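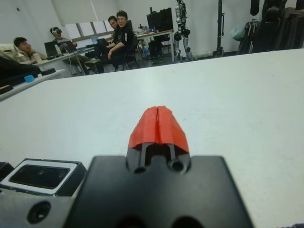

Sábado, visita ao laboratório da Vumach – notas

Pinça com os dedos fechados, pontas vermelhas encostadas uma à outra. Mesa branca larga. Um dos presentes com óculos de RV, os outros sentados.

A Margareta Sandu garantiu 80 ciclos sem falha. Pedi o registo e ainda não o vi. Com que peças, com que luz? Ficou de enviar.

O humanoide não me convence – muita perna para pouco trabalho.

Perguntar à Ita se em Brasthorpe mediram a folga das pontas. Até lá, não encomendo nada.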